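Nestwood Records: Frequently Asked Questions
Last updated 30/06/2023

How do I send a demo?
Use the form on our contact page and paste in a private streaming link. Please don't attach audio files. We listen to everything, but we only reply when we want to hear more.

What styles do you release?
Mostly dub techno and ambient, plus the slower end of house. If you're not sure, listen to the Stirkaso and Sampaio EPs first.
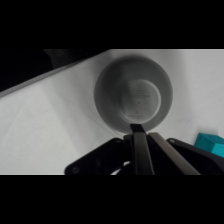
Gray bowl on a pale tabletop.

How many tracks should I send?
Two is plenty. Finished mixes are best, but they don't need to be mastered. Our mastering is done at Rastska once a release is agreed.

Do you press vinyl?
Yes, for most EPs. A normal run is 548 copies. The last Stirkaso record sold nearly 800 over two pressings, and there are no plans for a third. 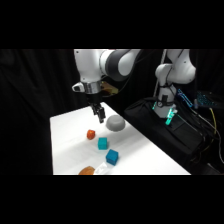

Page 2

My record arrived damaged. What now?
Email us a photo of the sleeve and the mailer, along with your order number. We'll send another copy if we have one — if not, you get a refund.

Do you ship outside the US?
We do. Customs charges are paid by the buyer. Preorders go out together, so anything ordered with the August release will wait until then.

Can I use a track in my video or mix?
DJ mixes are fine with a track list. For video, write to us first and say where it will be shown.

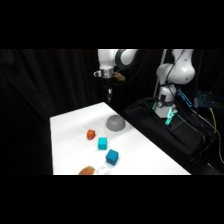

Downloads and Digital Orders

What formats do you offer?
WAV, FLAC and MP3. Vinyl orders include a download code, printed on a card inside the sleeve.

My code doesn't work.
Check for a zero typed as the letter O. If it still fails, email us the code and we'll issue a new one.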